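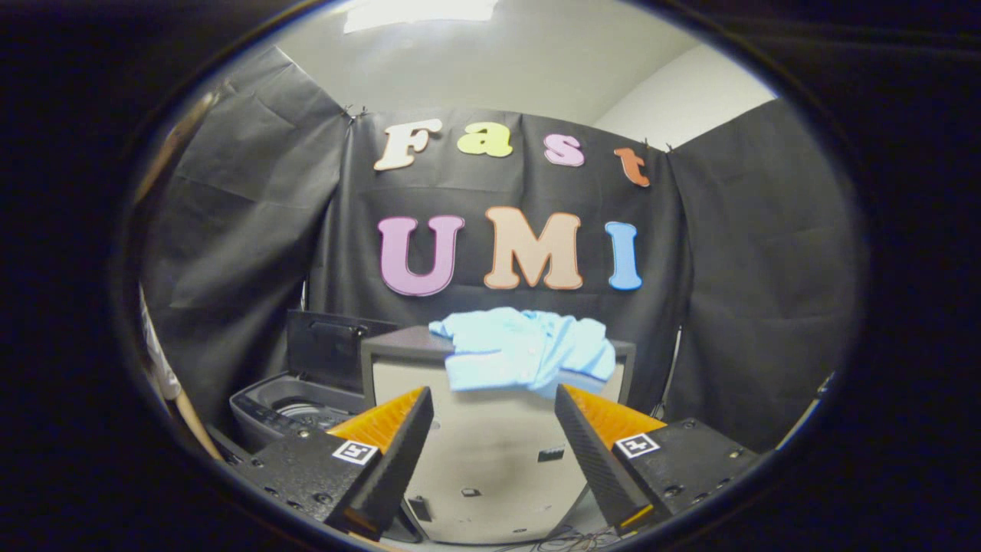 Figure 4. View from the hand-held gripper, fingers open on either side of the shirt.

Section 4: Comparing Finger Sets on Fabric

This section sets out the procedure for comparing the Dernell and Klinhom finger sets on soft articles. It applies to hand-held grippers issued by the Stakthorpe test facility. Complete the lens check in Section 3 before proceeding.

4.1 Preparing the booth

1. Hang the black cloth at the left, back and right of the work area. Clip the back panel along its upper edge.
2. Position the washing machine at the left, with its lid raised.
3. Place the cabinet to the right of the washing machine and lay one shirt over the top. The fabric should be bunched, with folds the fingers can reach.

CAUTION: Cables at the base of the cabinet are a trip hazard. Keep both feet behind the floor line while a trial is under way.

4.2 Checking the gripper

4. Confirm that each finger carries its ribbed pad on the inner face. Orange pads are the standard colour for fabric work.
5. Tighten the screws in both mounting blocks.
6. Open the fingers fully. The square marker on each block must be visible in the camera view. A marker that is obscured or soiled must be cleaned before recording.

NOTE: The black border at the corners and sides of the view is normal for this lens. Do not crop the recording.

4.3 Running the trials

7. Start the recording in Grindari and hold the gripper still, fingers open, until the status light turns green.
8. Close on a fold of the shirt, lift it clear of the cabinet and lower it into the drum.
9. Return the shirt to the cabinet and repeat for a total of 40 trials.
10. Change to the second finger set, repeat steps 4 to 6 and run a further 40 trials with the same shirt.

Allow 15 minutes between sets - the width calibration must be redone whenever fingers are changed.

4.4 Recording results

Enter each dropped or partial grasp on Form 16 at the time it occurs. Finger sets are to be compared on completed transfers only; operator preference may be noted in the remarks column.

Revised March 4, 2026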